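Home Threads Lists Search

Hinata Iwasaki
June 2019

Thread: I read the Lovwood "sleep better in 31 nights" plan so you don't have to pay for it

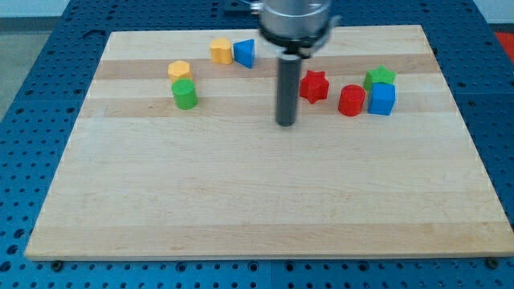
Does a pillow spray fix bad sleep? I doubt it, and the plan gives me no reason to change my mind.

The claim is that 1000 customers slept better. Better than what? They were asked once, by email, after they had already paid.

Night one: no coffee after lunch. Night two: same bedtime as night one. Fine advice. My grandmother gave it away free.

The spray shows up on night three and never leaves. By then you've quit coffee and you're in bed by ten, so good luck telling which part did the work.

Hongjun Kang swears by it. He also changed jobs in May and stopped working nights. I did bring this up.

The refill is $37. Fidis sells plain lavender water for a lot less and promises nothing except that it smells like lavender.

If Lovwood ever runs a test with a dummy spray, I'll read it. I wrote and asked if they had one. They sent me a coupon.

Contact | © Hinata Iwasaki | Back to top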